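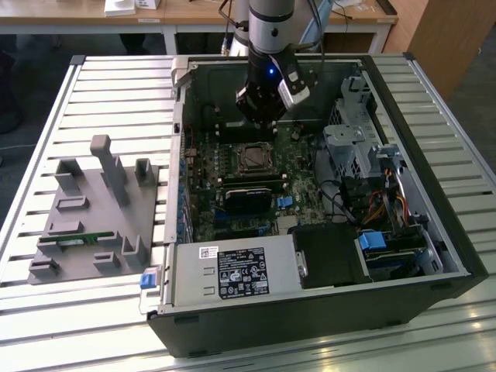 Jolow trial: can the bench arm swap a processor?

We have the Jolow bench kit from Dadelska on trial until the end of March, and so far it has been treated better than most of us. The kit is an arm, a gripper with rubber pads, a wrist camera and a printed tray for the parts. It rents for $624 a month. Dadelska will sell you extra trays at $159 each, a bold price for gray plastic with slots in it.

The job we picked was old desktop towers, mainly because we own a lot of them. Memory sticks go in the tray, processors get lifted out or lowered in, and a person does the cables, as the brochure politely suggests a person should. 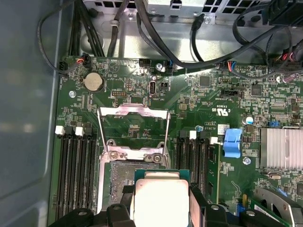 Processors are where I'd spend your attention. The socket frame has to be standing open before the gripper comes anywhere near, and the chip has to be held by its edges and kept level. The software, called Pap, lets you slow the last part of the move down to a crawl. Use that. The default speed was chosen by someone who doesn't buy processors.

Pap's manual runs to 200 pages and covers the gripper on one of them. The rival kit from Drernon costs $1297 a month and comes with a shorter manual, so make of that what you will. Bench slots are open from Monday; bring your own tower.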